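Workshop > Bench Automation > When It Goes Wrong

Peg Jams, Dragging Cables and a Bruised Thumb: Tips for the Small-Shop Robot Arm

A robot arm on a bench is a very patient coworker with no sense of touch worth mentioning. It will push a peg into the side of a hole with total confidence, and keep pushing until something gives. In June the something was my thumb, and I've been tidier since.

The job was a dull one. We were putting a short orange peg into a gray block with a hole in the top, over and over, to see how long the arm could go without help. The answer was 27 cycles. On the next one the peg went in crooked, wedged, and lifted the block off the table along with it. I reached in to pull the block free. The arm, which had not been stopped, only paused in its program, finished pausing.

No stitches, one black nail, and a list of tips taped to the wall.

Before you start

Clear the table of everything the job doesn't use. Coffee, calipers, the sandwich. The arm swings wider between moves than you think it does, and the elbow goes places you never programmed by name.

Stand the peg up on its flat end and set the block close by, but leave room for both fingers to come down around the peg. Ours used to sit so near the block that one finger clipped it on the way down. It was a small nudge every time, and by cycle 20 the hole had wandered off from where the program thought it was.
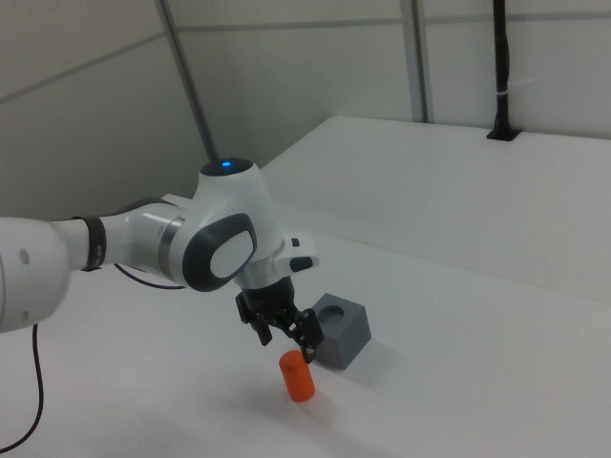 Fingers open over the peg, block to the right. Check the gap on both sides before you let it close.

Run the first pass at the slowest speed you can stand. Then run it again at that speed. Lanying Ren taught me this at the Mokbridge shop, where she once watched a full-speed first pass send a block under a filing cabinet. It is still under there, as far as I know.

Stop means stop

Pause is for the program. Stop is for you. If your hand is going anywhere near the fingers, hit the red button, wait for the arm to settle, and then reach. Put the button where you can slap it with the hand you aren't reaching with. Mine was behind me, next to the radio, an excellent place for a radio.

Don't trust a little light on the arm to tell you it's safe unless you've looked up what it means on your model. I had decided that blue meant "resting." I had decided this with no evidence at all.

If the peg jams

Stop the arm. Hold the block down with a wood stick or a clamp, never fingers. Open the gripper by the manual control and step back while it opens, because a wedged peg can pop. Only then take the block away and knock the peg out over a rag.

Look at the rim of the hole. A shiny spot on one side tells you which way the peg was coming in off center. Move the target a hair away from the shiny spot and try again slow. If you see shine all the way around, your peg is fat, and no amount of reprogramming will slim it down.

Bořivoj Kuruc, who looks after the machines at Kollarbridge, wrote to say I should also be setting a force limit. He is right. Ours came set to a number that would have pushed the peg through the table. I turned it down until the arm gave up when I leaned a sponge against it, then up one notch.

Mind the cables

Half of my "mystery" faults were cables. A loose one that lies on the table looks harmless until the arm reaches across and drags it, and then it tugs at the plug, or sweeps up against the block just as the peg arrives. Watch a whole cycle while looking at nothing but the cable. It's as exciting as it sounds, and it's how I found the fault that 4000 lines of log had failed to mention.

Leave enough slack for the farthest reach and tie up the rest. Keep the loop well off to one side of the work. 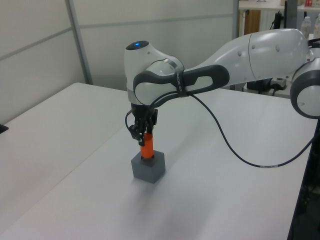 Keeping a fault notebook

Write down the cycle, what jammed, and what you changed. One change at a time. I used to change the speed, the grip and the block position all at once, which fixed things beautifully for an afternoon and taught me nothing.

My favorite entry reads "3191, no reason." I've gone back to it often. The code isn't in the manual, and the arm has never shown it again. I suspect it was an opinion.

Wipe the fingertips while you have the notebook out. A little oil on them will let a peg tilt in the grip, and you'll blame the hole for a week.

Related tips
Shezi Vise: Getting the Jaws Square Again
What to Do When a Pivotow Caster Locks Up
Labeling Cables So You Can Read Them Next Year
Six Uses for a Worn-Out Sanding Belt
First Aid Kits for the Garage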